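The frames arrive at Drarine on a flatbed a little after six, stacked on edge with cardboard between them. For most of the company's history, the next step was two people and a bench. One held the frame and the other ran a hand along the molding, feeling for splinters, lifted grain and joints that hadn't closed. Then they flipped it and did the same on the back.

Yamuna Rai did that job for nine years. She now spends most of her shift at a desk at the end of the line, with two screens and a keyboard, and gets up when a frame is set aside.

"My shoulders are better," she says. "My eyes get tired now. I didn't use to think about my eyes."

The shop makes wooden frames for cabinet doors and furniture panels. In August it put in its first robot arm, set up by a small integrator called Wundance. A second followed in the winter. The arms pick up frames, turn them and hand them on. Every new product is first run in simulation, where the gripper practices on a computer model of a room full of furniture before anyone clears time on the floor.

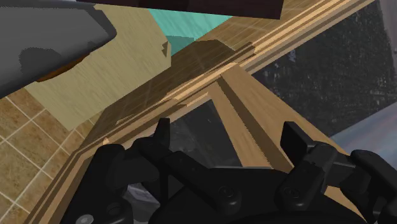
Thirumalai Nadar runs the simulation work, and he was hired from the shop's own finishing room. He learned the software on paid time over one slow season. Part of his job is deciding what the arm should treat as a good place to grip, and he says bench experience helps with that more than the training course did. Molding with parallel stepped ridges gives two fingers very little flat surface to press on, so he tends to look first at a crosspiece with a broad, smooth face. He also wants the rendered rooms cluttered, with tiled floor, boards and shadows falling across the wood, so the software doesn't learn to expect a clean background.

Last year the line handled 1,297 frames in its best week. Before the arms, a good week was up to 1,000. Sudheer Salian, the production manager, says no one was let go, though two people who retired were not replaced. The night shift is smaller than it was.

That last point still comes up at lunch. Night work paid more, and several families had planned around it. Vira Antoniuk, who moved to days in the winter, says the hours suit her and the paycheck doesn't. She has asked for the simulation training and is waiting for a place.

There are jobs the arms don't do. Repairs stay at the bench, and so do custom orders — anything with a curve goes straight to Rai's old station, where a newer hire now works beside a man who has been there longer than the building's heating system.

Salian plans to decide on a third arm after the summer orders are in. Rai has asked for a taller desk.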